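Banadari Community Kitchen: Dishes and Bowls Check, With Comments
Checked by Nuala Dunne, 2021-03-11 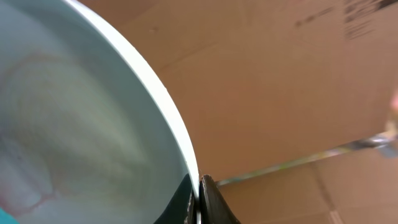 1. Serving bowls, large
Result: wash again, then recheck
The big round bowl with the white rim has a faint pinkish-red swirl across the inside, with a few thin darker lines running down from it. The rim is nice and bright and I have no complaints there, but please give the inside a good soak in warm water with baking soda before anyone reaches for the scrubbing pad. If there is still a rosy tint after two tries, put the bowl on the shelf by my desk and I'll have a look at it myself. A stain we can live with (beets and I are old friends), but residue we can't, and a clean fingertip rubbed over the spot will usually tell you which one you have.

2. Chips and cracks
Result: pass, with two items pulled
Run a thumb slowly around every rim, top and underside. I set aside two cereal bowls with rough spots and they went out with the trash, wrapped in newspaper. Kofi, I know you were fond of the one with the fish on it, and I'm sorry!

3. Drying racks
Result: pass
Everything was standing on its edge with room between the pieces, just as we asked back in July. Thank you to whoever has been doing the Wednesday evening shift, it was a pleasure to open that cupboard.

4. Dish towels
Result: needs attention
There were 5 clean towels in the drawer and we like to have 20. Jerome Tiongson has offered to run a load at home, but please check your bags and car seats first, as I have already found one in mine.

5. Sink and drain
Result: pass
Strainer in place, no smell, water going down quickly. The hot tap still drips a little if you don't turn it all the way, so do give it that extra nudge.

6. Detergent and gloves
Result: pass
Bottles labeled and stored on the low shelf, away from food. We're down to the last pair of medium gloves. Natalie has the order form.

7. High shelf
Result: not checked
The step stool was on loan to the Zandby hall and I wasn't going to climb on a chair. Kiran will do this one when the stool comes back.

Recheck of items 1, 4 and 7 at the next monthly visit. Please initial the sheet inside the pantry door when yours is done.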